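Cleaning an indoor brick wall before sealing

Surface dust stops a sealer from bonding. Allow a full day for the work below, and leave the sealer itself until the next dry day.

Move furniture 4 feet back from the wall and sheet the floor. Switch off any sockets set into the brick.
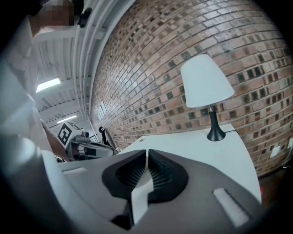 Ulla Ojala
Technical editor, Pundstead
Tuesday, September 27, 2022

1. Vacuum from the top course down with a soft brush head. Go along the bed joints first, then the uprights.

2. Test the mortar with a fingernail. If it powders, rake out to 18 mm and repoint - sealing over weak joints traps the fault.

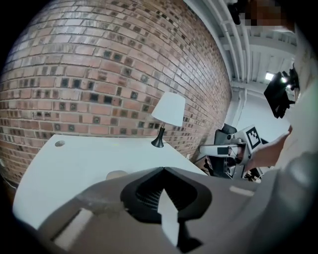
Brick wall in mixed shades with grey mortar joints.

3. Wash with plain water and a stiff nylon brush. Do not use wire, as broken strands rust in the face of the brick.

4. White salts should be brushed off dry. Washing them sends them back into the wall.

5. Leave to dry with a window open. Dark-faced bricks can hide damp, so check with a meter at several heights.

Apply the sealer in two thin coats, wet on wet. Wipe off runs within four minutes.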